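Open day at Nuvby, August 29, 2019

Got there late, parking is awful, go round the back by the Skorko loading dock. Badge, coffee in a paper cup, straight in. The place does shirts and knits for small labels, El Ouafi being the one everybody in line had heard of. Quick notes before I forget it all.

First stop, the folding room. I expected noise. Pretty quiet, white tabletops, good light. They started us on the long-sleeve in dark olive, same knit they sell the most of. Lay it flat, sleeves down straight alongside the body, smooth from the neck to the hem. Sounds dull. Isn't.

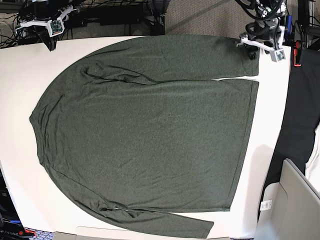

Dark olive long-sleeve laid flat, both sleeves running down toward the hem.

Color is nicer than in the catalog, by the way – a bit speckled, heathered they call it. Hides lint, somebody said. A batch is 500 shirts and a big order is 1000, so the folding matters more than you'd think. Sleeves are the pain. Body goes where you want it, sleeves flop. 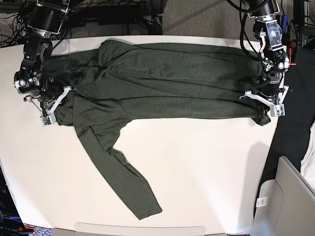 Got to handle a sample from the rack too. Soft, not thin, cuffs fairly narrow which I like. Seams looked tidy. Price on the tag was higher then I hoped. They had it in 2 other colors but olive was the best one.

Then the talk about creases. A long straight one is fine if its where the fold goes. Ripples across the body are not, you chase them out to the side before doing anything else. Took notes on that, will try it on the laundry at home.
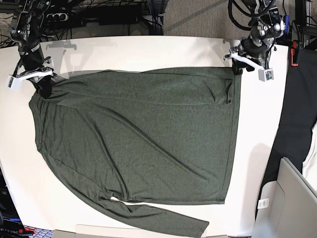

Top part nearly tidy, lower left still rippled, one sleeve gone its own way.

Questions after. Mostly about shrinkage, one about returns. Short answers, tour was running behind. Jokach supplies the yarn, new contract since July. No samples to take home, shame.

Last bit was what to do with a knit that has ended up in a heap. Find an edge, any edge, work out from there. 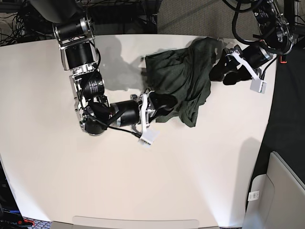

Shake it out once and don't tug at the neck, it stretches. Left at that point to catch the dye room group, 9 of us squeezed in a corridor, smelled of vinegar. No pictures allowed in there. Shop at the exit takes cards. Would go again, earlier next time, and eat first.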